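Feb 21, 2022

Bench notes, plug and cord work. Carried on from the list Zdzisław left on the whiteboard (plugs, then cords, then the cloth folding if there's time, which there wasn't).

The question for this block is still the one Irnerero asked us: can the arm do the small jobs around a kitchen counter that a person does without looking? Unplug the kettle, move a charger to another outlet, tidy the cords after. I'm leaving the dishes and the sweeping to Onni's half of the notebook.

Setup as before. Counter left cluttered on purpose, cords where they fell. Drevmont fingers on, the Brukier pads are still too soft for this and roll off anything round. Grip force at the low setting to start, raised one step after the first few slips. Tokarz planner running, no changes to it since we re-zeroed the wrist.

Did 16 tries at pulling a plug out of a strip. 6 clean, meaning the plug came out straight and the strip stayed put. The rest were mostly the same fault: fingers close fine, arm pulls, strip comes along for the ride. A person holds the strip down with the other hand and doesn't think about it. We have one hand. I tried pressing down before pulling and it helped a bit, but then the angle was off and it pulled crooked. 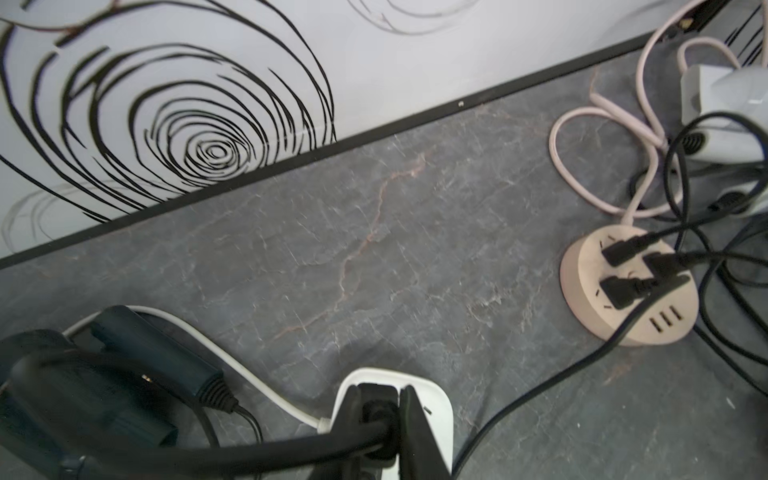
*Fingers closed on the black plug in the white strip. Beige socket tower to the right, three plugs still in it.*

Closing on the plug is the part I'd call nearly solved. The body is rounded and rubbery and the fingers seem to like it. Approach is worse when a cord crosses the path, because the planner treats a cord as either a wall or nothing at all, depending on how it lies. Black cord on the dark marbled counter is hard for it. The veins in the pattern got marked as cable 2 times, and one of them it tried to go around.

Putting plugs back in: didn't score it. Tried a handful, none seated. The pins need to line up closer than we can hold at that reach. Zdzisław Szulc thinks a small wiggle search would do it, same as he used on the shop-floor connectors in August. Worth a day, but those connectors were in a fixture and nothing moved when you pushed.

The tower is a separate problem. Plugs sit close together on the top and the fingers are wide. Leave it until we have narrower tips.

Onni Rissanen asked what I'd tell Irnerero if they rang. I'd say it can take hold of a plug on a messy counter, it can't be trusted to unplug it, and it can't plug it back in. Slower than a person at all of it.

To do:

- weight or clamp under the strip, see how many of the failures go away
- narrower fingertips, ask Drevmont for the drawing
- label more cord pictures on the dark counter, almost 2,000 so far and most are on the light bench
- wiggle search, Zdzisław
- put the grip force back to low before the cloth work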